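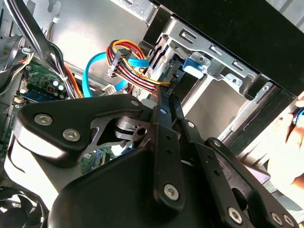
The gripper inside the case, late in the afternoon run.

Leonilde Lobo had the two boxes side by side on the bench, the Vellberg and the Jurmont, and she had already decided which one she liked. She kept that to herself. Ermelinda Aguiar signed the report, and Ermelinda did not care what anyone liked.

"Which one is on now?" Ermelinda asked.

"Vellberg."

"How many pulls?"

"287. It dropped 23."

Ermelinda wrote it down. The Louro plant took in old desktop computers and wanted the drives out of them without a person leaning over each one. The plant in Purnach wanted the same thing but would wait to see what Louro bought. So the whole question had come down to a bench by a window and a stack of gray cases.

Leonilde started the next pull. The arm went down past the power supply wires and stopped with its fingers short of the drive cage. On the monitor the blue latch was easy to find. The red and yellow wires were the trouble. They hung where they wanted, different in every case, and the Vellberg was wide at the knuckles.

"It's going to catch the cable," Ermelinda said.

"It might."

It caught the cable. The blue loop rode up over the left plate and pulled tight, and Leonilde hit stop. She reached in, freed it with one finger, and sent the arm home.

"24," Ermelinda said.

"That one wasn't a drop. It never had hold of anything."

"What do you want me to call it?"

Leonilde thought about it. In the spring she had run the old suction tool for 2,809 cycles and called every snag a snag, and the buyer had read the number and asked why she was being hard on it. They bought something worse.

"Call it a snag," she said.

Ermelinda made a new column. She ruled the line with the edge of her badge and wrote the word at the top.

It took 2 hours to get the Jurmont mounted and its camera lined up. It was narrower, and it was slow to close, and the first time it went in it slid between the wires and the cage and touched nothing. The second time it squeezed the latch and let go too early. The drive stayed where it was.

"Drop?" Ermelinda asked.

"Drop."

By then the sun had moved off the bench. Leonilde turned on the lamp, checked the exposure, and put the next case in the fixture.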